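作業ノート 9月 造花ハンドリング 運用ルールの見直し
記入:Setiawan(午前は Wumbei さんと二人、午後から Malhotra さん合流)

前回からの続き。把持位置の決め方が人によって違う件を片づける。

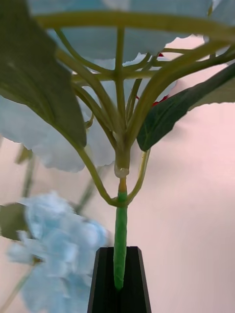
データを見返すと、教示した人ごとに茎のどこを把持点と呼んでいるかがばらばらだった。Wumbei さんは花首のすぐ下、私は枝分かれより下の軸、Saxena さんは「つかみやすいところ」としか書いていない。記録用紙の欄が「把持位置」の一つだけなので、書き方がばらつくのは当然だと思う。

今日決めたこと(暫定、版は 2)

1. 把持点は、枝分かれの集まる節より下、まっすぐな軸の部分とする。テープ巻きの区間がある造花ではその区間を優先する。花、葉、細い枝は把持しない。
2. テープ巻きの区間が短くて指先が収まらないときは、無理に合わせずに「対象外」の箱へ回す。判断に迷ったものも同じ箱。
3. 指先が葉や花びらに先に触れる経路は使わない。上からの進入は禁止にして、横か下から入る。
4. 接近速度の上限は Nautiyal セルの設定表にある低速側の値をそのまま使う。個人で上げない。上げたい場合はノートに理由を書いて、次の打ち合わせで相談。
5. 把持力の設定を変えたら、変更前の値も残す。上書き保存だけで済ませない。

3番は Malhotra さんから反対意見があった。横からだと隣の花に当たることがあり、房の大きいものは上からのほうが空いている場合もあるとのこと。試しに両方の経路を画面で重ねてみたが、どちらがよいとも言い切れない。いったん禁止のまま運用し、例外を申請できる形にする。申請用紙は作らず、ノートのこの欄の後ろに書き足してもらう。

手首カメラの画像の扱い

いまの記録は全部で 2,969 枚。このうち造花が 1,759 枚で、残りは去年の Skodau 向けの袋ものと、テスト撮影が混ざっている。フォルダ名だけでは区別がつかないものがあるため、造花の分だけ先に別の場所へ写した。元のフォルダには触っていない。

ラベル付けの基準も合わせて書いておく。
・指と茎が重なって見えるだけのものは「接触」としない。「重なり」とする。
・画像一枚で把持できているか判断できないときは「不明」。前後のコマを見た場合は、見たことを備考に書く。
・手前でぼけている花や葉は対象物に含めない。ただし指に近いものは「近接物あり」に印をつける。
・花びらのかけらのような小さいものは、損傷と決めつけない。もともとの造花の部品かもしれない。備考に「小片」とだけ書く。

最後の項目は Poirier さんの指摘から。先月の集計で損傷と数えた 105 件を抜き取りで見直したところ、隣の造花の一部が枝の間から見えているだけのものがかなり入っていた。数え直しは Poirier さんが引き受けてくれた。結果が出るまで、先月の損傷率は社外に出さない。Parno に送った中間報告にもその数字が載っているので、差し替えの連絡を私から入れる。

安全まわり

午前中、教示中にセルの扉を開けたまま、Wumbei さんが中の花の向きを直していた。イネーブルスイッチは私が持っていて低速モードだったので手順違反ではないが、声かけをしていなかった。教示のときに二人で入る場合は、
・スイッチを持つ人と手を入れる人を、始める前に口に出して決める
・手を入れる前に「入ります」、出たら「出ました」
・手を入れている間、スイッチを持つ人は画面を見ない。中の手元を見る
とする。三つ目は自分がやっていなかったので書いておく。

花の差し替えだけなら停止してから行う。停止から復帰までが長くて面倒だという声はあるが、復帰手順のほうを短くできないか Grorker の担当に聞くことにした。それまでは現状どおり。

指先の清掃

造花のテープは種類によって粘りが残る。指先の面に移ると次の茎が離れにくくなる可能性があるので、品種を切り替えるときに乾いた布で拭く。溶剤を使うかどうかは保留。指先の樹脂に使ってよいか確認が取れていない。手元にあるからといって使わないこと。
拭いたら点検表の右端に名前を書く。丸印だけだと後で誰に聞けばよいか分からない。

午後の動作確認

新しい規則で経路を作り直し、青いアジサイから始めた。房が大きく、下側に枝と葉が広がっているので、横からの進入角度を決めるのに手間がかかった。葉の付け根の細い茎が輪のように曲がっているところへ指が入ると、抜くときに引っかける恐れがある。進入の高さを節より下に固定する項目を、経路のひな形に足した。規則の1番だけでは高さまで縛れていなかった。
ほかの品種はまだ試していない。葉の多いものから順にやる予定。

Saxena さんから、規則の文章だけでは把持点が伝わりにくいので、品種ごとに見本画像を一枚つけたらどうかと提案あり。賛成。ただし見本が増えると更新されなくなるので、管理する人を品種ごとに決めてからにする。アジサイは私が持つ。

残り
・Parno への差し替え連絡(Setiawan)
・105 件の数え直し(Poirier)
・上からの進入を許す条件の案(Malhotra)
・復帰手順の問い合わせ(Wumbei)
・記録用紙の「把持位置」欄を「部位」と「節からの距離」に分ける(Saxena)
・溶剤の可否確認 担当未定

16時すぎ、セル停止。鍵は棚の定位置に戻した。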